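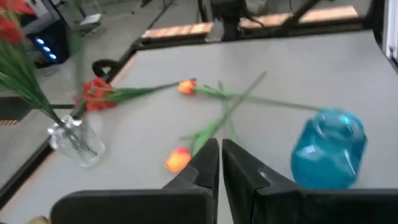 Artificial flowers on a gray tabletop, with a clear glass vase at left and a blue glass jar at right.

Murdale library opens flower table for winter

January 2023

The Murdale branch library has set up a flower arranging table in its reading room, where visitors can put together a small display from artificial stems and glass containers kept at the branch.

The table is open during regular library hours and there is no charge to use it. Arrangements stay in the building. Finished ones go on the window ledges and the front desk for a week, then they are taken apart and the stems go back in the bins.

The library bought its first stems in November with a grant of $1,382 from the Onik Fund, which pays for small projects in public buildings. The money also covered shelving, a storage cabinet and a floor lamp. Most of the glassware was donated by residents after a notice went up at the Nnaji Street grocery store.

Staff chose artificial flowers for the regular stock because the reading room gets little sun this time of year and the heating vents run along the floor. Fresh flowers put out last winter dropped their petals within days. Artificial stems can also be bent, shortened by folding, and used again.

Tulips have been the most requested flower so far, and a second order has been placed with Pramerico, a craft wholesaler. It should include white and yellow stems, along with more greenery. Long grass is useful for filling out a tall arrangement, but the branch has had trouble keeping it from tipping over the lighter jars. Visitors are asked to pick a container with a heavy base or to put a little water in the bottom for weight.

Groups of up to 10 can reserve the table by calling the front desk. Individuals do not need a reservation, though they may be asked to wrap up after 20 minutes if others are waiting. Children under 10 should have an adult with them when handling glass.

The branch is still accepting vases, jars and pitchers in clear or colored glass. Items should be clean and free of chips. Plastic containers and floral foam cannot be accepted. Donations may be left at the front desk but not in the outdoor book drop.

The table will remain in the reading room until the spring book sale, when the space is needed for boxes. Library staff said it may move to the lobby after that if there is enough interest.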